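The Dish Shelf at Buenaventura

So many of you asked about the dishes after the November supper that I finally gave them a page of their own. Buenaventura is what we call our little house on the hill, and the dish shelf is the first thing I filled when we moved in (before I owned a proper bed, which my mother still brings up). Hardly anything matches. I buy one or two pieces at a time, mostly at the Gencombe flea market, and I try to get there by 10 because the good stuff goes fast!

My one rule is that everything gets used. I don't keep a "company" set. If a plate is on the shelf it's going to have eggs on it sooner or later, and if it chips, well, it becomes a saucer for a houseplant.
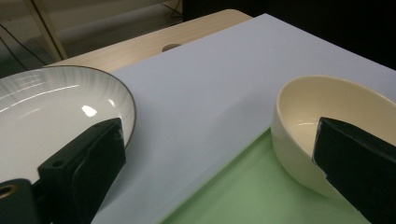 I'm a sucker for a dark rim on white. It makes even leftover rice look like you meant it, and Gleice Queiroz, who has much better taste than I do, says I should stop there and quit buying florals. I won't, Gleice. Cream is my other weakness, especially for soup bowls, and I like them deep with a fat rounded lip so you can carry them to the couch without a disaster.

A few people wanted to know about stacking. Plates go on the bottom shelf, never more than 5 high, with a paper towel between the glazed ones. Bowls go up top in twos. I used to pile them all the way to the ceiling until the big crash of 2000-something, and we don't talk about that.

Adalberto Amaral asked where I found the oval platter he carved the chicken on. That was Stidesach, the secondhand place behind the bakery, and I paid around five dollars for it. They had another one last time I looked, with a hairline crack, but it would be fine for bread.

Next up is the mug situation, which is honestly out of hand. I'll put those on their own page once I find them all.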